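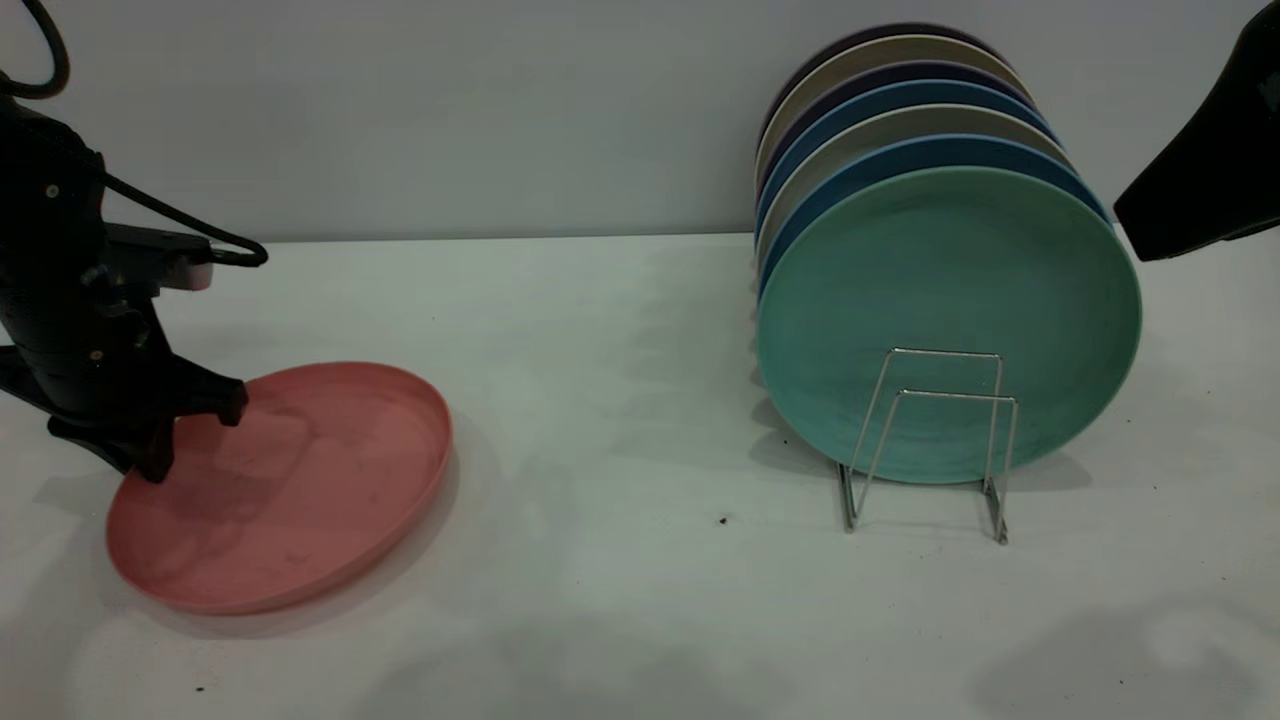
Category: Community News / Housing & Dining

Hiltari Residence Hall has replaced the stacked dishware in its shared kitchens with colored plates stored upright in wire racks. The change took effect in February and applies to both kitchens in the building, which together serve 342 residents.

Under the previous arrangement, plates were kept in tall piles inside the wall cupboards. The Office of Residence Services reported that chipped rims were the most frequent complaint received from the kitchens last term. The office purchased 675 plates from the tableware supplier Falar, and the remaining white dishware has been sent to the Jia reuse store.
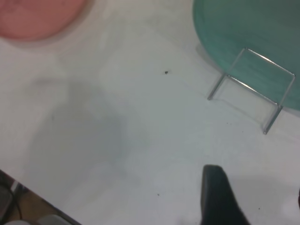 Residents are asked to wash, dry and return each plate after use. Plates should be placed on edge, facing the same direction, with the larger ones toward the front. Crumbs left on the table are to be wiped away before the rack is filled, as even a small speck can be carried onto a clean plate. The racks may be moved for cleaning but should remain on the tabletop at all other times. No rack should hold more than 12 plates.

Colors have not been assigned to floors or to individual residents. Teal, pink, blue and cream plates may be used by anyone in the building, and a mixed rack is acceptable. Plates taken to private rooms must be returned by Friday evening of the same week. Damaged plates should be handed in at the front desk and not put back in the rack.

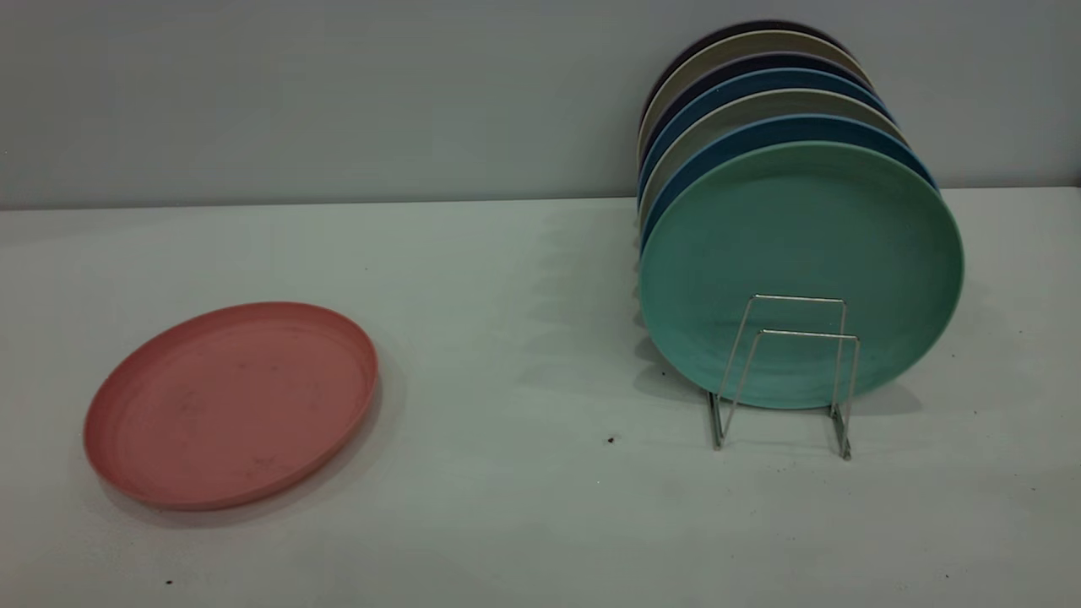
Lingyun Meng welcomed the new arrangement but asked that the return deadline be posted in the kitchens, noting that plates had often stayed upstairs for weeks under the old system. The office has agreed to display the deadline beside each sink.

A similar arrangement is planned for Eltemis House, where the kitchen is closed for painting. Questions about the racks or replacement plates may be directed to the Office of Residence Services during regular desk hours.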